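Wrist-camera policies hold up better when trained on cluttered tables, Stirberg group reports

10/10/24

A manipulation policy trained only on wrist-camera video loses much less accuracy in clutter when the unneeded objects change between training episodes, according to a report from the robotics laboratory at Stirberg.

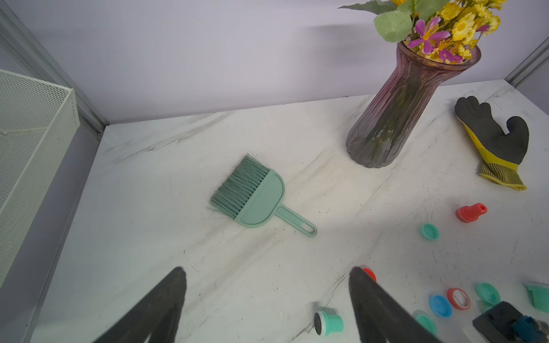 The effect was largest for small items lying close to others of the same color. Policies trained on tidy tables tended to drift toward the nearest patch of matching color during the last part of the approach, and closed the gripper on the wrong object or on the gap between two objects.

Lorenz Auer and Alois Wyss collected 551 teleoperated episodes on a single two-finger arm. Each episode consists of one pick and one place, with the target named in a short text instruction. The set of targets covers household goods such as brushes, gloves and baskets, along with plastic caps in several colors. Between episodes the operator moved every object, including those that played no part in the task.

A second set of the same size was recorded with the target and the container alone on the table. Both sets were used to train the same network from the same starting weights, with the same number of training steps. No external camera was used in either case. The network receives the wrist image, the joint positions and the instruction, and predicts a short sequence of gripper motions.

Evaluation took place over 400 trials, divided equally between the two policies, on arrangements that did not occur in training. On tables holding only the target and the container, the two performed alike. On crowded tables, the policy trained with clutter completed 31 percent more trials than the other. A trial was scored as complete if the named object came to rest in the container without a second grasp attempt.

The authors also looked at where the failures occurred. In the tidy-table policy, most errors came after the target had already been approached correctly, at a height where the fingers cover a large part of the image. Wyss attributes this to a lack of training examples in which other objects remain visible beside the fingers at close range. Masking the fingers out of the image did not help, and in a few tasks made the grasp less accurate.

Tall objects remain a problem for both policies. When a vase or similar item stood between the arm and the target, the gripper often took a path that touched it. The report notes that a wrist camera pointed down at the table gives little information on the height of objects beyond the upper edge of the image. Soft items were also grasped less reliably than rigid ones, with gloves slipping during the lift.

The tests were run on one arm in one room, and the authors make no claim about other grippers or lighting. A repeat of the experiment at Zistlow, using a different arm and the same object list, is planned for January. The episodes and the trial scores will be released once that work is finished.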